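Jueves, 1 de septiembre de 2022
Por Zoia Stetsiuk
Categoría: Robótica y automatización > Equipos de captura

Grerutach Gustetti

El Gustetti es un kit de pinza manual comercializado por Grerutach, empresa con sede en Bendodville. Se vende desde enero, a un precio de 4.000 euros, para registrar tareas de manipulación sobre mesa.

Prestaciones anunciadas

El fabricante habla de 100 demostraciones por hora, cifra que no acompaña de ningún protocolo de medida. Glenys Quinlan, del taller Rutherford, obtuvo bastantes menos - y con objetos rígidos. El folleto tampoco aclara qué cuenta como demostración válida.

Diseño

Dos dedos negros y largos, de borde interior dentado, con una pieza naranja acanalada detrás de cada uno. Cada carcasa lleva un marcador cuadrado en blanco y negro.
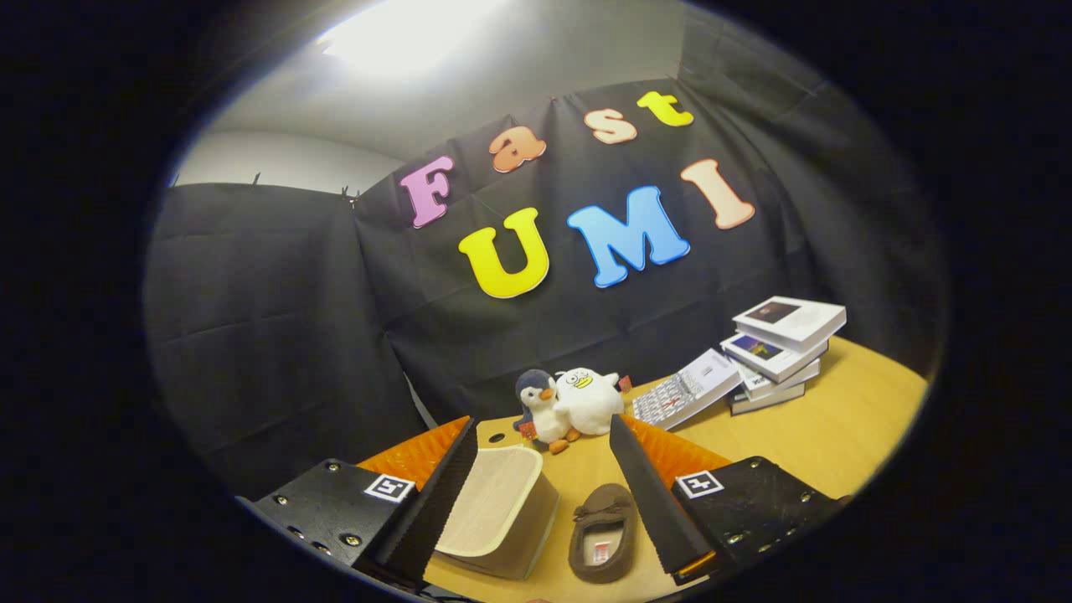
Críticas

Se le reprocha el precio de los recambios y una garantía que excluye los dedos. La calibración, «automática» según el catálogo, exige repetir el proceso a mano - hasta 5 veces en las pruebas de Quinlan.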